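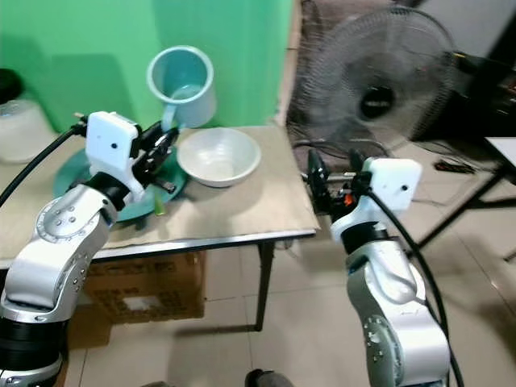 Dear Rajitha, dear all,

I have been meaning to answer Rajitha's question since digest 76, and now I see digest 77 has gone out and I still haven't, so please forgive me and put the kettle on, this is going to be a long one. My subject is the one-person table, the small one in the corner that never gets properly cleared, and whether the dishes for one meal can live on it all the time without making you feel you are camping in your own home. I think they can, and I've been doing it since we came to Fallberg. My first piece of advice is to measure with your dishes and leave the measuring tape in the drawer. See how the mug goes over the white bowl when it's tipped sideways? You want room for exactly that kind of movement, with the round teal plate still lying beside it, and if you have to pick up the plate every time you want to pour something into the bowl, your table is too full.

I'll go through your message in order, Rajitha, and I've kept your words in so the newer people can follow.

> Rajitha Patwary wrote:
>
> I've gone from a family kitchen with a table for eight to a rented place with a table I can cover with my two arms. I gave most of the dishes to my niece and kept too many anyway. What does one person really need out on the table? I don't mean in the cupboard, I mean out, all day.

A plate, a bowl, a mug, a fork and a spoon. A knife if you eat the sort of food that wants one (I mostly don't, and when I do I go and fetch it from the kitchen and then forget to take it back). I tried for a whole winter to get by with only a bowl, having read somewhere that a bowl does everything, and it does, until you want a piece of toast. Toast in a bowl is a sad business, and a fried egg is worse! So I went back to having both, and I'd tell anyone to do the same.

The plate should have a bit of a rim. It keeps the peas in, of course, but mainly I like it for carrying, as my kitchen is down two steps from where I eat and a fork on a perfectly flat plate will always find its way to the floor on the second step.

> Is it silly to want them to match? I have one lovely blue-green plate and nothing else that goes with it.

It isn't silly at all, but I'd let it go. One colored plate and a plain white bowl are company enough for each other.

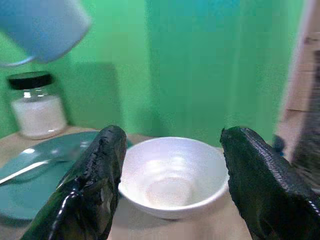 *White bowl next to the teal plate, with the black-lidded jar farther back.*

Afroza Weerasinghe once brought a complete matching set to one of our suppers, all in the shade of a ripe plum, and it was beautiful, and then the bowl broke and she spent a year looking for another one. She wouldn't use the plate in the meantime! With white you can walk into any shop and replace it the same afternoon. I have had four or five white bowls in my life and couldn't tell you where any of them came from, except the one from Esano, the old hardware place on the hill, where the man wrapped it in three sheets of newspaper and then charged me for a bag.

> And what about dry goods? I've got so little cupboard that the rice is living on top of the wardrobe.

Oh, bring the rice down! Please. Rice is perfectly good to look at and you will cook it more often if you can see it. I use a clear jar with a wide mouth and a screw-on lid, and I would be firm about both the clear and the wide. Wide, so the measuring cup goes in and comes out with something in it. Clear, so you notice you're running low on a day when the shop is open. I wash the jar out completely every time it gets to the bottom and let it stand open overnight before I fill it again, and I never top up old rice with new. My grandmother would have come back to haunt me.

If your table stands in full sun for most of the day I would choose another shelf for it. Mine gets the light until 3 in the afternoon in July and hardly at all otherwise, and the rice has never minded.

> Where do you put things so that you can sit down and eat without moving all of it first?
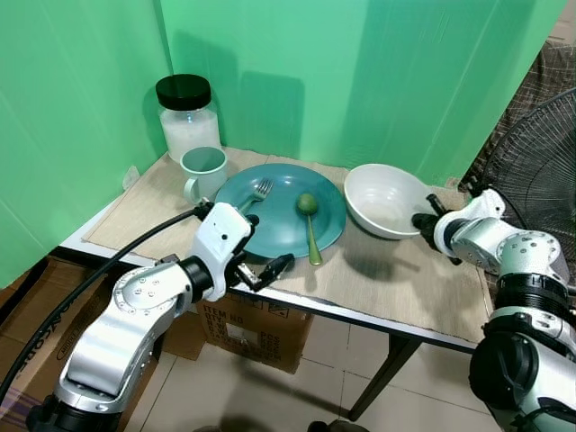 Corners are the small table's best friend, and I wish I had pushed mine into one years sooner. People hate to lose two sides of a table, I know, but if there is only one of you eating, you sit at one side anyway, and the back corner becomes a kind of shelf. Tall things go there and low things come forward. The jar of white rice stands at the back left, then the mug in front of it, then the plate in the middle of the mat with the bowl on its right, and your hand never has to reach over anything tall to get to your food. The mug handle there is turned to the left, which suits a left-hander; I'm right-handed and like mine the other way, but do whatever your wrist tells you.

The fork and spoon I keep lying on the plate until I sit down. Gregor Hepburn and I have disagreed about this on the list before, as some of you will remember, because he thinks cutlery should stand up in a cup. A cup is one more thing on the table, Gregor! And then it gets crumbs in the bottom, and a pen, and somebody's reading glasses. A spoon with a long handle can hang over the rim at the front, and it's easy to pick up that way, though you should push it in if you've got grandchildren or a cat passing by at that height.

As for what goes under it all, I like something woven, with a bit of texture, so the plate doesn't skate about. The edges fray after a while. You can run a line of stitching a finger's width in from the edge to stop it from going any further, and 20 minutes is plenty for that, even by hand. I used the leftover thread from my Kutar curtains and it shows a little, and I have decided I'm fond of it.

> Last one, sorry. When I'm finished and washed up, do I lay it again or stack it?

I stack during the day and lay it out in the evening. The order I've settled on is plate at the bottom, fork and spoon on the plate, and the bowl set down on top of them. The bowl holds the cutlery still and you get half the table back for the newspaper or the sewing. Put the bowl a little toward the back of the plate, so that the handles stick out at the front and you can draw them out without lifting anything. It does wobble slightly if the fork is a thick one. I leave the mug out of the stack altogether, partly as I want it every hour, and partly because a mug sitting in a bowl is how I chipped the good one. 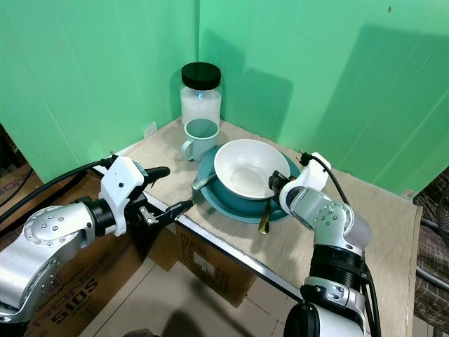

Menaka Sikder wrote to me separately that she stacks in nearly the same way but won't put metal under a bowl she cares about, having ended up with gray marks around the foot of hers. She folds a cloth napkin in half and lays it between the bowl and the cutlery, and then the napkin is already there when she sits down to supper. She also asked me to say that baking soda made into a paste took most of the marks off, with a soft cloth and some patience, and that she'd try it first on the underside.

I had never thought of the napkin, and I've been doing it since her letter came. It does stop the wobble.

A couple of small things before I let you go. Kumudini Miah has a box of odd single plates and bowls left from the Weerakoon house clearance, and she would be happy for them to go to people on this list before they go anywhere else. No two are the same, she says, and some of the plates are quite deep. Write to her directly and not to the whole list, please, or we will all be reading about plates until Christmas.

And Rajitha, do tell us what you decide about the rice, and whether the blue-green plate ends up on the table. If you find the corner too dark in the evenings, I have a clip lamp here that I don't use, and it only needs a bulb.

With love from the top of the two steps,

Nirmala

P.S. Gregor, I still have your cutlery cup. It has pens in it.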